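Chapter 6
Where Does a Household Begin?

Reading time: 6 minutes

When I started teaching this course, I used to ask everyone to write down who lived in their home. Easy, I thought. Then the hands went up. Does my brother count if he's away at college? What about my aunt, who sleeps next door but eats with us every night? I'd planned five minutes for that exercise and it took the whole class (I've given it the whole class ever since).

So this chapter is about households, and I'm going to ask you to hold off on a definition for a few pages. The word looks plain enough, but people who run surveys have argued over it for a very long time, and the way they settle the argument changes the numbers we all end up quoting.

Let me take you to Jidivura, a hillside town I'll come back to all through Part Two. The town survey there listed over 900 households one June. A second team, working from the same streets, listed far fewer. Both teams were careful! The first had counted every front door, while the second had counted cooking pots — if people ate from the same pot, they went down as one household, even if they slept in three different houses.

Srithong, down by the river, gives us the opposite puzzle. It's a boarding house town, with 28 people sometimes sharing one kitchen and hardly anything else. They buy their own rice, keep their own money and label their own shelves. Count by kitchens and you get one enormous family that would be very surprised to hear about it.

I'll use both towns to work through three ways of drawing the line: by roof, by food and by money. None of them works everywhere, and I have my favorite, which you'll probably guess before I get to it. Keep a pencil handy, too. The exercises use the Bulus street lists, and they're a lot easier if you mark up the page as you go.

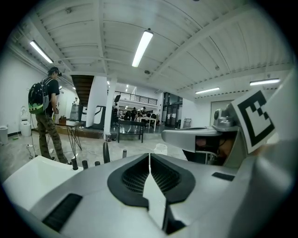

6.1 Counting by Roof

Start with the oldest method, which is to walk down a street and write down every dwelling you pass.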